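I've been meaning to write up my houseplant watering routine for ages, and a rainy Friday seems like a good time to do it. I keep 13 pots going in a fairly dim house, and I've killed plenty of others getting to this point (mostly ferns, may they rest). So these are the things I do now, in no special order.

First, stop watering on a schedule. I used to go round every pot on the same day with the same jug, and the peace lily loved it and everything else sulked. Now I push a finger into the soil up to the second knuckle. If it feels damp, I leave that pot alone and check again in a few days. Cactus and jade plants get ignored for much longer than feels polite.

Second, I let tap water sit out overnight in an open jug. It comes up to room temperature, and my calathea seems to hold on to its leaf edges better — though she's a drama queen and may just be having a good year.

We use cookies to make this site work and to remember your settings. By continuing to browse you agree to our use of cookies. Accept | Manage preferences

Bottom watering is my favorite trick for anything that has dried out so far that the soil has pulled away from the pot. Pour water on top and it just runs down the sides and out the hole! Set the pot in 2 inches of water instead, go make a cup of coffee, and come back when the top of the soil has turned dark. Mine usually take half an hour. A big root-bound spider plant once sat there most of the afternoon and came out looking ten years younger.
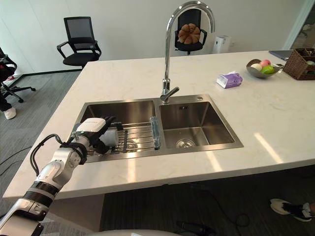
After a good soak, let the pot drain completely before it goes back in its pretty cover pot. I can't say this enough. More of my plants have died from standing in a forgotten puddle than from anything else, and you won't spot it until the leaves go yellow and there's that swampy smell. Tip the cover pot out an hour later too, just to check.

Dusty leaves get a wipe with a soft damp cloth, one hand under the leaf for support. Skip the African violets, they hate it (I use a dry paintbrush on mine). And don't bother with leaf shine sprays — plain water does fine.

In winter I cut way back on everything and put the plant food away until March. The ferns I've given up on.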